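Grasp planner trials, Sterkum bench
18/04/2021

Dradari says its planner picks a grip from the camera view alone, with no model of the object loaded beforehand. We ran it on the Sterkum bench in March, on the stock settings, and kept the logs. I went in doubting the claim and I still doubt a fair part of it. Soft objects are where I expected trouble, as the planner treats every surface it sees as rigid. Nothing in the settings lets you tell it otherwise – I looked.

Set of 60 attempts, wrist view. The peeled banana, held low with the flaps open above one finger. The planner scores a grip like this on finger contact and says nothing of how the rest of the shape might bend.

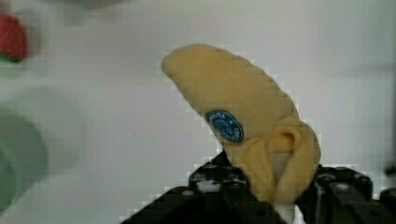 Van Loon wrote in after reading the draft to say that the score should be thrown out altogether. Their view is that a contact score without force data is a guess with a decimal point, and that 23 of our logged attempts were rated nearly the same whether the object stayed put or slipped. I checked, and the ratings are as close as they say. I would keep the number in the log, but I wouldn't let it decide when to lift.

Replanning is the other sore spot. The default allows 5 tries before the software gives up, and each try starts from scratch. What it learned from the last view is dropped. Testotwood, our own logging tool, at least shows you when that happens.

Dradari promises a fix in the next release. The release notes so far mention a new color theme for the viewer.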